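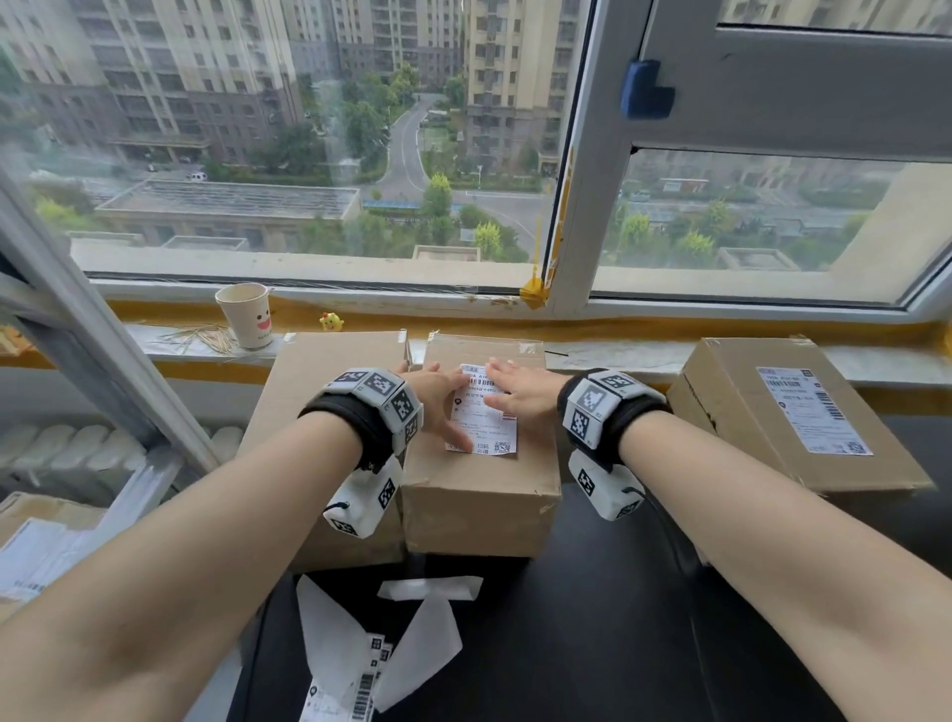

4 min read

13/03/2019

Label day again, and my forearms ache in a place I didn't know I had muscles. I wore the wrist markers through most of the morning, one set above each wrist and one hanging underneath, and I have to say I've grown fond of them, the way you grow fond of a pair of stiff boots. You do feel a bit like a kid with a homemade superhero costume. But the hands stay bare, and after the two weeks in February when we did everything with the Corness hand controllers, bare hands are a treat! I could feel the corner of a label lift under my fingertips and press it back down before I'd even thought about it. With the Corness ones I was always squeezing a trigger and guessing.

So that's the comparison I've been chewing on all day. The controllers give us lovely clean numbers. Svenja showed me the tracks side by side after lunch and the controller ones are smooth as butter, while mine from the markers have these little hiccups wherever I roll a wrist too far and the squares turn away from the camera. She was very nice about it. She said the hiccups can be patched as long as they're short, and that she would take a jumpy track of a person doing the job properly over a pretty track of a person fumbling. I wrote that on the back of a label so I could quote it at Telmo, who loves the controllers and has a whole speech about them.

The smoothing is the part I care about. Putting a sticker on a box sounds like nothing, and then you watch yourself do it and there's so much going on. One hand holds down an edge, the other goes flat with the fingers spread and sort of strokes the air out, and you never decide any of it. The Presen gripper has two fingers and a good strong pinch and it can peel a label from its backing (I was in the room when it managed 8 in a row, and we all clapped), but it has nothing to stroke with. It pokes. Liya put a foam pad on one finger last week and that helped on the big flat cartons and did very little on the small ones, where the tape across the lid makes a ridge and the pad skates right off. The Utusa hand has a palm, or something we're calling a palm, and I have high hopes for it, though it's slow and it complains when it gets warm, a bit like my uncle.

We agreed on 30 boxes for each setup before anyone is allowed an opinion. I already have an opinion, so I'm cheating.

Things I want to remember for tomorrow. The lower modules knock against the desk when I reach for the pile of labels, so either I raise my wrists or Ayantu finds us a shorter mount. The straps want one notch looser on the right. And I need to work with the boxes a little farther from the window if the sun comes round, as the glare washed out the markers for Shiyu yesterday and he lost 13 runs, poor man, and then bought everybody tea anyway.

I do like that desk by the window, glare and all. The paper cup with the big smiling face is still up there on the sill, along with the little yellow chick, and I find I look up at them between boxes and then past them to the road curving down through the trees. I must have stuck on around 200 labels since we started and I'm still not sick of that view. Telmo thinks we should move to the inside room where the light never changes. He's probably right about the light and I'm going to fight him on it for as long as I can.

Called Mom on the walk home and tried to explain what I do. She asked whether the robot couldn't just be shown once, like I was shown once how to wrap a present, and I said well, you showed me every Christmas until I was twelve, and I still leave the ends lumpy. She laughed so hard she had to put the phone down.

Abdella are sending their wrist camera this week, and Svenja wants it on my left arm first. Must wash the gray shirt, the one with sleeves that stay pushed up.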